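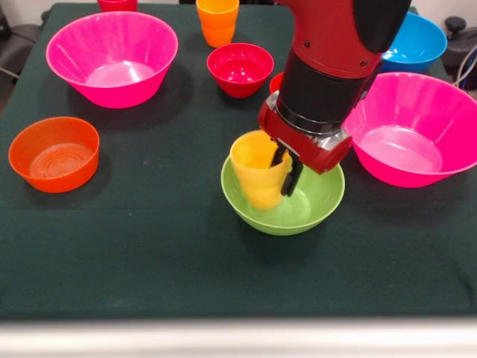 Bowls and cups, the everyday lot

Gallery page for the table things. Bright plain colours, green cloth underneath, same as last time. Quick notes only, will tidy up when theres a spare hour.

The cloth
Dark green, covers the whole table. Bought as a remnant from Festwood in April. Hides tea. Does not hide flour. Iron it damp or don't bother.

The yellow tumbler
Tall, a bit see-through, wide at the mouth and narrower at the foot, with a gentle step in the wall lower down. Sitting in the light green bowl, on a lean. Favourite for cordial. The step is handy for small hands, somewhere for the fingers to stop.

The light green bowl
Round and shallow, thin rim, smooth sides. Cut fruit, peas, the last of the crackers. Too shallow for soup, we tried it, mop came out. Picks up the light on the inside so looks shinier than it is.

The other bowls
All plain colours, no patterns anywhere, and that was the whole idea. Mixed buying: a few from the Tolach clearance bin, the rest from Halász before they stopped carrying singles. Can't tell you wich is which any more. 5 dollars was the most paid for any one of them.

The cups
Three out on the cloth, the yellow one included. More in the cupboard. Colours don't have to match the bowls and mostly don't.

The red one
Barely in view, sorry red. Gets its own page when the shelf pictures go up.

Washing and putting away
Top rack if you've got a dishwasher, otherwise warm water and a soft cloth. Scourers leave a haze on the see-through ones. Turmeric stains, leave them in the sun on the back step for an afternoon. Bowls stack by size, cups on their own. A cup left in a bowl is fine overnight but dry both first or you get a ring.

Where to find similar
Bunomeck still does plain colours, 2 sizes of bowl, the cups come and go. Check the rims before you pay, run a thumb around. Op shops are good after the holidays.

Next up
The shelf, then serving spoons, then the big jug if I can find the lid. Older galleries are under Kitchen in the menu, the page on lunch tins is back up aswell.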